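Gindari hill fort - is the path up open yet?

mossback
Planning a few days round Tosader in July and want to get up to the Gindari site. The hill fort and the rock cut tombs underneath, if anyone's not come across it. Guidebook is old. Says path closed, museum closed, everything closed. Anyone been recently?

pell_and_mell
Went in spring. Path open. Steep, loose stones for the last bit, take proper shoes. Tombs are behind a grille now so you look in from the doorway, no going inside. Lower tomb has a light on a push button, upper one doesn't so bring a torch.

Museum in Tosader open mornings. Ring the bell even if it looks shut.

ditchwalker
Path's open but the signs are hopeless. There are 2 tracks off the car park and the one with the nice new board on it goes to the picnic place. You want the other one, left of the water trough. Lost the best part of a morning to that.

mossback
Thanks both. What's the date on the tombs? Board I saw online says one thing and the leaflet another.

harrowgate_lil
Depends who you ask. The old dig report is 1912 and puts the lot down as Thracian, royal, the full treatment. Newer view is that the lower tomb is late Roman and someone reused the older chamber for it. The brick arch is the giveaway, it sits on top of cut stone blocks that dont line up with it at all.

ditchwalker
Not having that. The arch is a repair. You can see the mortar is different from one side to the other, and the blocks underneath are all one job. You don't redate a whole tomb off one patched arch.

harrowgate_lil
It's not one patched arch though is it. There's the floor as well. Tiles run under the door sill. You can't lay tiles under a sill that's already there.

ditchwalker
You can if you lift the sill. People did. The sill's cracked right across, which is what I'd expect from someone levering it.

pell_and_mell
Here we go again. Same argument as last year, same two people.
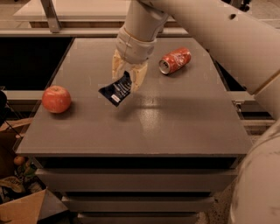 Back to visiting, for mossback. There's no café up there, no tap, no shade once you're past the trees, and the kiosk at the car park was shuttered when I went. Pack your own lunch in Tosader before you set off. An apple and a can of something fizzy is plenty, same sort of red can and red apple as in the pic, only keep the can upright in the bag, mine leaked all over the site plan. Bus from Gument drops you at the bottom of the lane and it's 40 minutes on foot from there. Last one back is early evening, check the board at the stop becuase the timetable online is wrong.

mossback
Brilliant, that's what I was after. Is the bus every day?

pell_and_mell
Not Tuesday. Market day in Gument, they put the bus on the market run instead.

tin_whistle_9
Parking free? We'd be driving.

ditchwalker
Free. Fills up by late morning at weekends. Don't park on the verge by the chapel, farmer needs the gate.

tin_whistle_9
And dogs?

ditchwalker
On a lead, yes. Sheep on top. Not in the museum.

harrowgate_lil
If you do go to the museum ask to see case 803. It's in the back room, not on the main route round. Pottery from the lower tomb, all the stuff that came out from under the tiles. Have a look at the rims and then come back and tell me it's Thracian.

ditchwalker
Seen it. Half of it is surface finds that got boxed up with the tomb stuff. The labels say so if you read them - small print, bottom corner.

harrowgate_lil
Some of it. Not half. The two jars with handles are from a sealed layer, it's in the notes.

ditchwalker
Notes written up years later from memory. Anyway.

fenwright
Coming in sideways but does anyone know if the Jacquet guide covers Gindari? The little green paperback on tombs of the region. Seen a copy going cheap.

harrowgate_lil
It does, four pages or so, decent plan of the upper tomb. Lower one is barely in it. Plan has north pointing the wrong way so turn it round before you stand there scratching your head.

fenwright
Ha ok. Will get it for the plan then.

pell_and_mell
Get it. The walking directions are no use now, the lane's moved, but the drawings are lovely. Painted ceiling in colour too, which you can't see properly through the grille any more.

mossback
Didn't know there was a painted ceiling! Which one?

pell_and_mell
Upper. Red band and a bit of a horse, back half mostly. Stand to the right of the grille and shine the torch up at an angle, straight on you just get glare off the stone.

ditchwalker
Afternoon's better for that, sun comes round to the doorway and you get a bit of light bouncing up off the floor.

tin_whistle_9
Morning for the museum, afternoon for the tombs then. Sorted.

mossback
Same plan for us but by bus. Will report back on the arch.

harrowgate_lil
And the tiles. Look at the tiles.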